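Suche: Stichwort eingeben …
Kategorie: Werkstatt, Robotik, Lernen durch Vormachen

Flügelmuttern, Flügelmuttern, Flügelmuttern: Bilder aus unserer Datensammlung
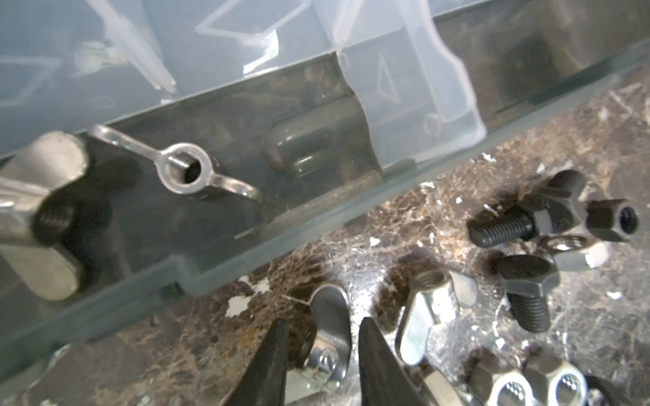
Die Finger wie zum Greifen bereit: eine Flügelmutter auf der braun marmorierten Platte, dahinter der Sortierkasten. Blick vom Handgelenk des Arms.

Seit Oktober läuft bei uns das Sortierprojekt, intern heißt es Findotik, und ich freue mich jedes Mal, wenn ich die Aufnahmen durchsehe. Die Aufgabe klingt nach Küchentisch: Kleinteile von der Platte nehmen und in das richtige Fach legen. Flügelmuttern zu Flügelmuttern, Sechskantmuttern zu ihresgleichen, die schwarzen Schrauben für sich. Wer das einmal mit einem Greifer probiert hat, weiß, wie viel Fingerspitzengefühl da drinsteckt!

Gesammelt wird durch Vormachen. Einer von uns führt den Arm, die Kamera am Handgelenk läuft mit, und jeder Durchgang wird als eigenes Beispiel gespeichert. 1.057 Durchgänge haben wir bisher aufgenommen, 1.027 davon sind nach der Durchsicht im Trainingssatz geblieben. Bei den übrigen fehlte meistens das Ende, weil jemand die Aufnahme zu früh gestoppt hatte (meistens ich).

Das Bild oben mag ich besonders. Die beiden schwarzen Finger stehen links und rechts von der Mutter, die auf der Seite liegt und einen Flügel nach oben streckt. Genau diesen Moment wollen wir in möglichst vielen Varianten haben: Flügel oben, Flügel flach, Teil angelehnt an ein anderes. Rechts davon geht es enger zu, da lehnt eine weitere Flügelmutter halb verdeckt an einer hohen Verbindungsmutter. Solche Nachbarschaften sind für das Modell Gold wert.

Schön ist auch, dass im Fach schon zwei liegen, eine große und eine kleinere. Mārtiņš Kuusk wollte anfangs jeden Durchgang mit leerem Kasten beginnen. Reet Sakalauskas hat ihn überredet, den Füllstand zu mischen, und seither legt das Modell auch dann noch sauber ab, wenn das Fach halb voll ist.

Ein Wort zum Licht: Es kommt hell von oben, und das verzinkte Zeug spiegelt, was es kann. Die schwarzen Schrauben bleiben dagegen matt. Wir haben lange überlegt, ob wir abdunkeln sollen — und es gelassen. In der Werkstatt, in der das später laufen soll, dunkelt auch keiner ab.

Als Nächstes sind Unterlegscheiben dran, vor denen ich etwas Respekt habe. Flach auf glattem Stein, das wird ein Spaß. Birutė Adomaitis baut dafür schmalere Fingerspitzen, die ersten 2 Paar sind fertig und sehen großartig aus. Sobald wir damit Aufnahmen haben, gibt es eine neue Seite.

3 Kommentare

Edgars Juška
Tolle Perspektive! Legt ihr die Teile vor jedem Durchgang von Hand neu hin, oder schüttet ihr sie einfach aus?

Reet Sakalauskas
@Edgars: Ausschütten und dann ein bisschen schieben, damit nicht alles in einer Ecke landet. Am Sonntag habe ich das einen ganzen Nachmittag gemacht und danach von Muttern geträumt.

Mārtiņš Žukauskas
Bei den Scheiben hat uns geholfen, sie erst an eine Kante zu schieben und dann zu greifen. Vielleicht nehmt ihr ein paar Durchgänge in der Art mit auf. Bin gespannt auf die neuen Finger!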